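Itonia Round Blank Coasters, Cardboard
Item no. 3052
Sold by Tanance Paper Goods

Uncoated board blanks for printing, stamping or hand lettering. Both faces are the same and take water-based ink, pencil and most markers. Edges are die-cut and need no sanding.

Packed in sleeves of 261. Cartons hold 4 sleeves. Mixed cartons are not available for this item. For square blanks see the Dendine series. 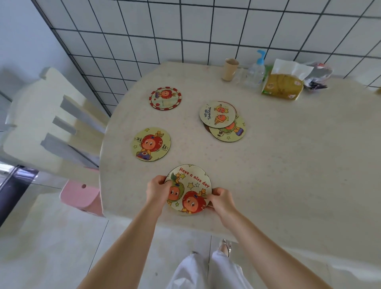
Round cardboard coaster with "Have a nice day" design.

Printing: full color on one or both sides. Send artwork as a PDF with fonts outlined. Keep text clear of the rim. Light yellows print slightly darker on this board, so order a proof if color match matters. Proofs are charged and credited against the first order.

Care: wipe with a dry cloth. Do not soak.

Storage: keep sleeves flat and closed until use. Board left open in a humid room may curl.

Replaces item no. 3081 (Sumampouw board), discontinued in April.

Page updated 2018-09-20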